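Skendine Student Robotics Workshop, December
By the Nguyen Lab course group
Shares: 22 | Comments: 0

3.2 Recording the restock task

Our class set out to teach a two-armed robot to tidy a drinks counter, a job most of the authors had already been paid to do badly. The task list, which we call Plotville, has 50 entries. Entry one was meant to be the easy one: put a wrapped bundle into a clear tray. Students recorded it from head height, by hand, before any robot was allowed an opinion.
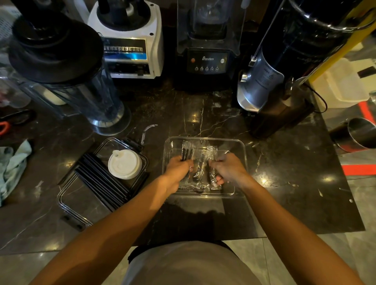
Figure 2a. Both hands on the wrapped bundle inside the tray.

Cling wrap crinkles, shines and has no fixed outline, and so does nearly everything our grasp detector dislikes. The polished marble adds glare spots of its own. We left the blenders along the back of the counter and the straws at the left, on the theory that a tidy counter needs no tidying robot.

We kept 91 of 158 recordings. Most of the rejected ones failed on labeling: two students would watch the same clip and disagree on when "reach" became "grip." After a long Sunday the labels were cut to three, and the arguments got shorter. 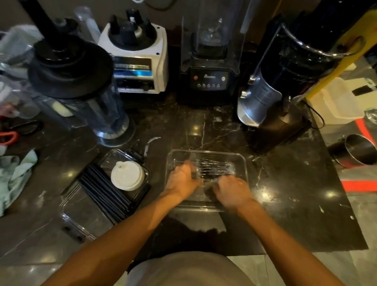 Figure 2b. Hands at work in the tray, with slight motion blur.

Blurred frames stayed in the set. Removing them raised our scores on paper and left the detector helpless whenever a hand moved, a common habit among hands. The Indach labeling tool also skips blurred frames by default, a setting we found in week five of a six-week project. Section 3.3 covers the relabeling.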